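Boards > Small Office Life > Kitchen and Snacks > Shared snack box: pay per piece or monthly?

4 min read

matvii_p
Thursday, August 29, 2019

Hello everyone. I want to ask for advice about snacks, because in our office this small subject became a big one.

We are 5 people in the Hendedham building, second floor. Since May we have a shared snack box. The rule is simple: you take something, you put money in the jar. I buy the snacks at Fadum, every second week, and the jar should pay me back. Last time I spent $80 and in the jar there was $64. The time before was also short, but I did not write it down, so I can't say how much.

I don't think that anybody steals. I think people have no coins, they say "I will pay tomorrow," and then tomorrow they forget. I do the same thing with coffee.

My question: is it better to collect the same amount from each person every month, or to continue with paying per piece?

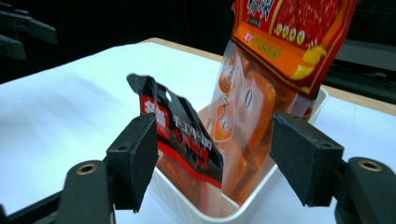 The snack box on Wednesday, two packs in it.

Two of us eat almost nothing from the box, so the monthly way feels not fair to them. But I am tired of asking for money. It makes me feel like a landlord.

Matvii Polishchuk

---

enlow_dave
Monthly, no question. We had a jar for years at my old job and it always came up short. Pick a small number that no one will argue with and move on. Your time is worth more than $16.

---

kanchan_c
I don't agree with Dave. If you take the same amount from a person who eats nothing, this person will be polite for two months, and then she will be angry about something else, like the window or the heating. I have seen this in two offices. I was one time this person.

What worked for us was a paper list on the wall. You write your name and make a line for each thing you take. At the end of the month everybody pays for their lines. No coins are necessary. It was in pencil at first and this was a mistake, please use a pen.

Kanchan Chaudhary

---

enlow_dave
A list on the wall means everyone knows I had four bags of chips on Monday. No thank you.

---

kanchan_c
They know already, Dave. Chips are loud.

---

matvii_p
Thank you both. I like the list, but I see the problem with privacy. Maybe each person can have a small card and keep it in their own drawer? Then I have to trust the cards, but I trust the jar now, so it is the same.

About the buying, I should explain a little more. At first I bought big boxes with many small packs inside, because the price for one pack is lower. But then we had the same taste for five weeks, and people started to go downstairs to the machine and pay double there. So the cheap box was not cheap. Now I buy fewer packs and more kinds.
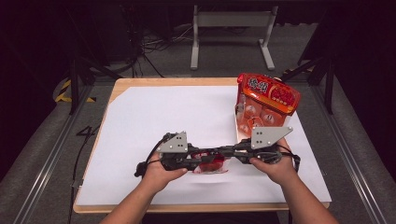

I also asked at Sydorenko, the wholesale place near the station. They deliver, but the smallest order is $212, and for our office this is too much. Half of it would pass its date before we finish it. If there was another small office in the building that wants to share, I would think about it again.

---

tallpaul
Ask the office upstairs about splitting the order. Worst case they say no. Check the dates on the packs when it arrives though, wholesalers like to send you the old stock first.

---

matvii_p
I will ask them next week. For now we try the cards for one month, and I will write here how it went.

---

Comments (3)

gretel88: We do monthly, but anyone can opt out. The people who opted out still eat the cookies.

kanchan_c: Matvii, please tell us about the cards also if it goes badly.

r_osei: Can you get everyone to pay by phone? We put a code next to the box and the coin problem went away. The forgetting did not.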